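Do we need another budgeting app?

Mei-kuen swears by Kilix, so I gave it until 9th August to change my life. It sorts your spending into 300 categories. I buy food, pay rent and get the bus.

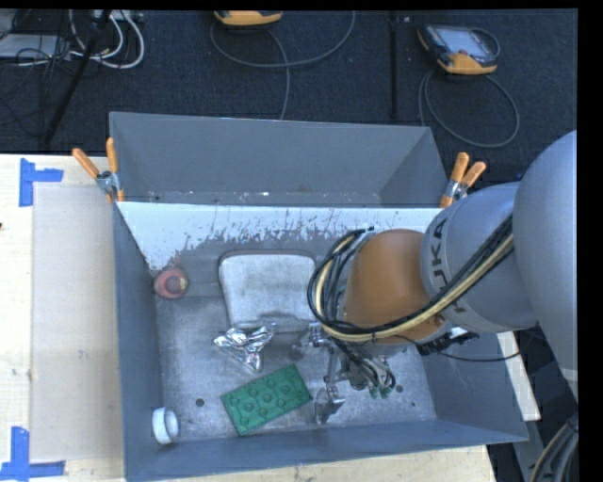 What it costs

Four pounds a month, to be told I spend too much. It also filed my rent under "leisure", twice. Mei-kuen says I haven't set it up properly. Maybe, but my old notebook never needed setting up, and I've gone back to it.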